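Dell-Tower ohne CPU-Kühler und RAM: lohnt sich der Wiederaufbau oder redet mir der Händler das schön?

Gestellt von Marwa Belkadi
Kategorie: Hardware > Komplettsysteme > Aufrüsten und Reparieren

Hallo zusammen,

ich habe für 20 Euro einen gebrauchten Dell-Tower bekommen, und zwar über Benkirane, den kleinen An- und Verkauf bei uns in der Straße. Laut Verkäufer ist "alles Wesentliche drin" und es fehlen nur "Kleinigkeiten". Mit Kleinigkeiten meinte er den Arbeitsspeicher, den CPU-Kühler und die Festplatte. Ich finde das eine recht großzügige Auslegung des Wortes.

Angeblich lief der Rechner bis März in einem Büro. Einen Beleg dafür gibt es nicht, ein Datenblatt auch nicht, und den Aufkleber mit der Servicenummer konnte ich am Gehäuse nicht finden. Eingeschaltet habe ich ihn noch kein einziges Mal. Der Verkäufer meinte, ich könne ihn "mal kurz anmachen, für ein paar Sekunden passiert ohne Kühler nichts". Das kam mir komisch vor, also habe ich es gelassen.

Gebraucht wird er für Textverarbeitung, Mails und gelegentlich Fotos sortieren. Keine Spiele. Mein Bruder sagt, 10 Euro für Speicher und 18 für einen Kühler, dann läuft die Kiste. Er sagt allerdings auch bei jedem Auto, dass da nur die Batterie leer ist.

Was ich wissen möchte:

Kann man einem Board ansehen, ob es noch taugt, oder ist das Kaffeesatzleserei?

Passt bei so einem Dell ein normaler Kühler aus dem Laden? Bei Drolleck gibt es einen, der laut Packung "universell" ist. Dem Wort traue ich ungefähr so weit wie den Kleinigkeiten.

Und darf ich das Netzteil weiterverwenden, oder ist das bei unbekannter Herkunft leichtsinnig?

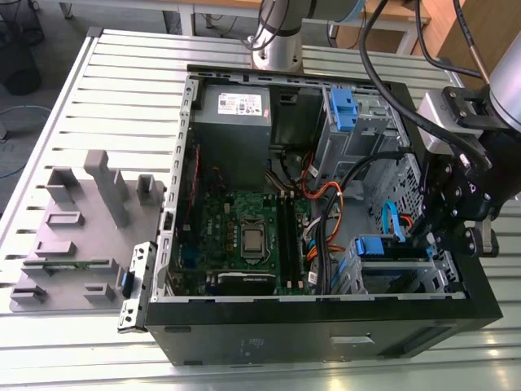
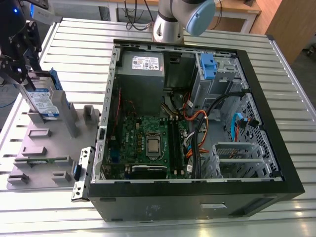
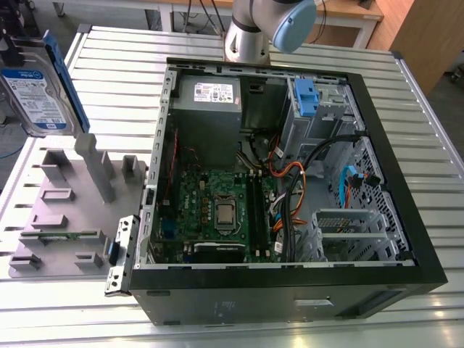 Der Tower liegend und offen: Netzteil oben links, darunter das Board mit freiliegendem Prozessor.

Auf dem Netzteil klebt ein Etikett, aber die Schrift ist auf den Fotos zu klein. Die Wattzahl kann ich nachreichen, falls das jemandem hilft. Bitte keine Antworten nach dem Muster "kauf dir was Neues". Das kann ich mir selbst sagen.

Danke schon mal
Marwa

Driss Bouzid
Als hilfreich markiert

Der Reihe nach, und mit wenig Begeisterung.

Nicht ohne Kühler einschalten. Moderne Prozessoren regeln herunter oder schalten ab, bevor sie Schaden nehmen, darauf will sich der Verkäufer wohl hinausreden. Du gewinnst damit aber nichts. Ohne Speicher bekommst du sowieso kein Bild, höchstens eine blinkende oder piepsende Fehlermeldung. Lass es.

Kann man einem Board ansehen, ob es taugt? Nein. Man kann ihm höchstens ansehen, dass es nicht mehr taugt: gewölbte oder ausgelaufene Kondensatoren, braune Stellen, verbogene Kontakte im Sockel. Auf deinen Bildern fällt mir nichts davon auf, aber aus dieser Entfernung würde ich es auch kaum sehen. Geh mit einer Taschenlampe ran. Und den Prozessor würde ich einmal vorsichtig ausbauen und unter den Deckel schauen, denn wer den Kühler abgenommen hat, hat vielleicht auch am Sockel herumprobiert. Der Deckel wirkt im ersten Bild matt, ob da noch alte Wärmeleitpaste drauf ist, kann ich nicht beurteilen. Wenn ja: Isopropanol und ein fusselfreies Tuch, bevor der neue Kühler draufkommt.

Zum Kühler. "Universell" heißt auf solchen Packungen, dass er auf viele handelsübliche Sockel passt. Dell hat bei etlichen Bürorechnern eigene Lochabstände oder eigene Gewinde unter dem Board, teils auch einen eigenen Lüfteranschluss. Auf dem Board steht DELL, also rechne lieber mit Ärger. Du brauchst die genaue Modellbezeichnung oder die Teilenummer vom Board, und dann suchst du gebraucht nach dem Originalkühler. Den von Drolleck würde ich nur kaufen, wenn du ihn zurückgeben kannst.

Beim Speicher sehe ich im dritten Bild zwei leere Steckplätze neben der CPU. Welche Sorte da reingehört, sieht man am Foto nicht. DDR3 und DDR4 sind mechanisch verschieden, da sitzt die Kerbe an anderer Stelle. Erst Modell klären, dann kaufen. Die 10 Euro deines Bruders halte ich für möglich, wenn es der ältere Typ ist und dir wenig reicht.

Netzteil: Weiterverwenden kann man das, wenn es trocken gestanden hat, nicht verschmort riecht und der Lüfter frei dreht. Garantieren kann dir das niemand. Nicht öffnen. Und prüf, ob die Stecker am Board Standard sind, Dell ist auch da gern eigen. Wird der Tausch nötig, kostet er im Zweifel mehr als der ganze Rechner.

Ach ja, links steht auf Bild 2 und 3 ein Metallteil aus dem Gehäuse heraus. Schau nach, ob das wieder richtig einrastet, sonst sitzt die Erweiterungskarte später womöglich nicht fest.

Nam-gil Song

Hatte mal einen ähnlichen, lief 1000 Mal besser als gedacht. Einfach SSD rein, Speicher rein, fertig. Kühler gibt's auf dem Flohmarkt. Das Netzteil hält ewig, Dell halt.

Kommentar von Marwa Belkadi: Welches Modell war das? "Ähnlich" hilft mir leider nicht viel.

Kommentar von Nam-gil Song: Weiß ich nicht mehr, war schwarz.

Nesma Naciri

Driss hat das meiste gesagt, bei einem Punkt bin ich anderer Meinung. Ich würde den Prozessor nicht ausbauen. Wenn man das noch nie gemacht hat, verbiegt man je nach Sockel schneller einen Kontakt, als man ihn kontrolliert hat. Lieber drinlassen und den Typ vom Deckel ablesen, falls die Gravur noch lesbar ist. Damit weißt du auch, welche Generation das ist und ob sich das Ganze mit einem aktuellen Betriebssystem überhaupt verträgt. Das wäre für mich die erste Frage gewesen, vor dem Kühler.

Die Karte am unteren Rand des Boards würde ich für den ersten Start herausnehmen, sofern das Board einen eigenen Bildausgang und der Prozessor eine eingebaute Grafik hat. Ein möglicher Fehler weniger beim Suchen. Die Kabel im Gehäuse lässt du, wie sie sind, bis du eine Platte hast. Das hellblaue auf Bild 2 und 3 ist ein SATA-Kabel, das kannst du dann ausprobieren.

Und geh mit der Liste noch einmal zu Benkirane. Wer Kühler abbaut, hat sie vielleicht irgendwo in einer Kiste liegen. Mehr als den Kopf schütteln kann er nicht.

Kommentar von Driss Bouzid: Beim Ausbau gebe ich dir halb recht. Mit ruhiger Hand geht es, aber wenn der Rechner ohne Ausbau startet, hat sich die Sache erledigt.

Kommentar von Marwa Belkadi: Danke euch. Ich kaufe erst mal gar nichts und suche die Teilenummer. Das Metallteil links ließ sich übrigens zurückdrücken, ob es so gehört, weiß ich noch nicht.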